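**Delay before or after the preamp on a Gullen combo? Also weird hum through the loop**

Posted in Pedals and Amps

**Huiling Bai**

Ok so I have a Gullen 2x10 combo, bought used, and a board with 5 pedals. Tuner, compressor, Dirmont overdrive, Khaemba delay, Arkel reverb. Up to now everything went into the front of the amp and it was fine with the amp clean. Now I like the amp's own drive channel way better than the Dirmont, and as soon as I turn it up the delay goes to mush. Repeats all smear together, reverb is worse.

So I tried the effects loop. Delay and reverb in the loop, rest out front. Repeats are clear now, great. But there is a hum that wasn't there before. Low, steady, doesn't change when I touch the strings or roll the guitar volume down. Goes away if I pull the cable out of the return jack. Everything is on one power supply, an old daisy chain thing.

Stuff I tried already:

- different outlet, same hum
- swapped the two long cables for two other long cables, same
- delay only in the loop, a bit quieter but still there
- lights off, fridge off, no change

Second thing. The volume drops when the delay is in the loop and switched off. Not a huge amount but I notice it. Is the pedal broken or is that normal? There's a little switch on the back panel by the loop marked - and + and I have no idea what it does, came with no manual.

Mostly play at home, one or two small gigs in January, so would like this sorted befor then. Don't want to spend a lot. New cables fine, new amp no.

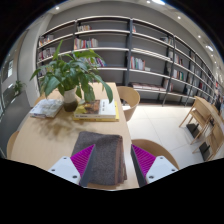
Can I leave the reverb out front and put only the delay in the loop?

You can, nothing gets damaged, but the reverb will then be going through the amp's drive and will sound washed out on the dirty channel. On the clean channel you'd hardly hear a difference.

Someone at the shop told me that last bit so I wrote it down here in case it helps whoever answers. Still stuck on the hum. Thanks in advance

---

**Meifang Qin**

Ground loop, pretty much certain. Your board is connected to the amp in two places now, once through the front input and once through the loop, and the daisy chain ties all the pedal grounds together as well. So you have a big ring of shield and it picks up mains hum. Guitar volume doing nothing fits with that.

Cheap test first. Run the delay and reverb off a battery or a completely separate adapter, keep the rest on the daisy chain, and make sure no patch cable goes between the two groups. If the hum drops or disappears you have your answer.

Then the fix, in the order I'd do it:

1. Supply with isolated outputs. Not the kind that says "filtered", it has to say isolated. Used ones are ok. Check the milliamps, digital delays want a lot more than an overdrive does.
2. If it still hums, an isolation transformer box on the cable going to the return. Small passive thing, no power needed. Can take a little off the low end, mine does slightly.
3. Tape the send and return cables together the whole way. Makes the loop area smaller. Costs nothing so maybe do this one first come to think of it.

Do NOT lift the ground pin on the amp plug. People will tell you it works. It's a safety ground, leave it alone.

The volume drop: the switch is most likely the loop level. The usual thing is -10 for pedals and +4 for rack gear, and plenty of amps only print the minus and plus. Try it on minus. At the plus setting the signal can be too hot for a stompbox, so you get a clipped, flat sound and levels that don't match. Amp volume down before you flip it, they can pop.

If it's on minus already then look at the delay itself. Buffered bypass with a level that's not quite unity would do it. I'd also check for a trim pot inside but don't turn anything you can't put back.

---

**dropd_dave**

just put the delay in front and use less gain? did that for years. also half the time hum is the cable

---

**Huiling Bai**

Update, 2025-11-23. Switch was on plus!! Flipped it, volume drop is gone or near enough. Taped the two cables, hum went down a bit. Then ran the Khaemba on its own adapter and the Arkel on another and its basically silent, just normal amp hiss. So isolated supply it is, looking at used ones.

Dave - tried less gain, then I don't get the sound I wanted from the drive channel, so the loop stays.

One more if anyone's still reading. Compressor before or after the tuner, does it matter?

---

**Meifang Qin**

Glad it's quiet. Tuner first, it tracks better on the straight guitar signal. Won't hurt anything the other way.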